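We use cookies to keep this site running and to see which pages people find useful. Accept all | Manage settings

Reading time: 5 minutes

Site theft and break-in checklist for renovations, with our comments
Steludcombe community buildings, revised April 10, 2024

After the side doors went missing from the old hall in February (two of them, solid timber, off their hinges and stacked ready for the painter, and gone by morning), quite a few neighbouring groups wrote to ask what we check now that we didn't check before. We were very touched by how many of you got in touch! So this is our walk-round list, tidied up a little, with the comments left in, as the comments are where most of the learning is. Please borrow whatever suits your own building and leave the rest.

It takes us 90 minutes at the hall if we don't stop to chat. Do it when work begins, again whenever a new trade comes on site, and on the last afternoon before any long break.

PERIMETER AND GATES

1. Temporary fencing clamped at every join, with the bolt heads facing inward.
OK. One clamp by the bins had been put on backwards, and we turned it round on the spot.

2. Gate chain short enough that nobody can squeeze through the gap.
Needs attention. The chain is a good one but far too long, and a slim teenager could get in without even touching the lock. Doubled over for now.

3. Nothing left against the fence that would make a step.
Not OK on the first visit. There was a pallet and an upturned wheelbarrow. Both moved.

4. Site sign shows an after-hours number, and someone answers it.
OK. We rang it at tea time and got a very cheerful reply.

DOORS, WINDOWS AND OPENINGS

5. Any opening without its door boarded and screwed from the inside.
OK now. The first boards were nailed from outside, and a claw hammer would have had them off in no time.

6. Doors, frames and fittings waiting to be hung kept in a locked room.
OK. The replacement pair, Söderlund in the grey finish, live in the meeting room until the morning they go in. They cost us $592 each before hinges, so you can imagine we're rather fond of them.

7. Window catches tried by hand, including the high ones in the toilets.
Needs attention. The smallest window in the ladies' doesn't latch. It has been painted over so many times that the catch barely meets the keeper. Locksmith booked.

8. Key register matches the keys on the hook.
One short. It came back the next day in a work jacket, but we changed that cylinder anyway and felt much better for it.

ROOMS STILL IN USE

9. Activity room locked when the last group leaves, blinds down, cupboard keys taken home.
OK. The blinds had been left up twice this month, so a gentle reminder has gone on the back of the door. 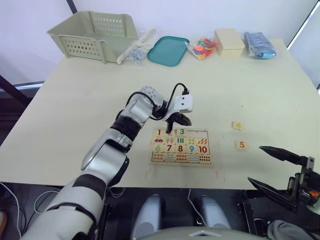
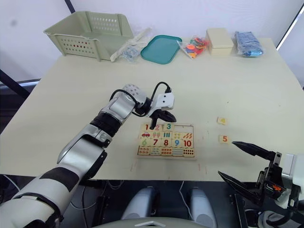
10. Connecting door between the rooms in use and the works area bolted on the side in use.
OK. Do check this one yourself and don't take it on trust, as a thief who gets into the works area has all night to try it.

TOOLS AND MATERIALS

11. Power tools go home with their owners or into the steel box.
Mostly OK. The Prisine site box is bolted to the slab and has been a real comfort. A nail gun was left on the sill, and its owner was suitably embarrassed.

12. Copper, cable and lead delivered in small lots, close to the day they'll be used.
OK. Our plumber grumbled a bit about the extra trips and then very kindly did them anyway.

13. Serial numbers written down and photographed, with a copy kept away from the building.
Needs attention. The list stops halfway through. If you only do one thing from this page, please let it be this one. The officer who took our report asked for serial numbers and labels before anything else, and we had to say we had none for the doors.

LIGHTS, ALARM AND CAMERA

14. Motion light over the side entrance comes on from the footpath.
OK. It had been aimed at the neighbour's lemon tree. Re-aimed, with apologies to the neighbour.

15. Tretia alarm panel tested, each sensor walked past in turn.
OK, apart from the kitchen sensor, which wanted a battery.

16. Camera clock correct.
Not OK. It was still an hour out, and that makes footage much harder for the police to use. Fixed while we stood there.

IF SOMETHING IS MISSING

17. Staff and trades know to stay out, touch nothing and ring the police before tidying up.
OK. We swept the step in February before anybody thought about footprints, and we still wince at it.

18. Report number written in the site diary and passed to the insurer the same day.
OK. Our excess is $200, so it was well worth claiming for the doors.

Items 2, 7 and 13 stay open until the next walk-round. If you'd like the blank version to print, ask at the office and we'll pop one in the post for you.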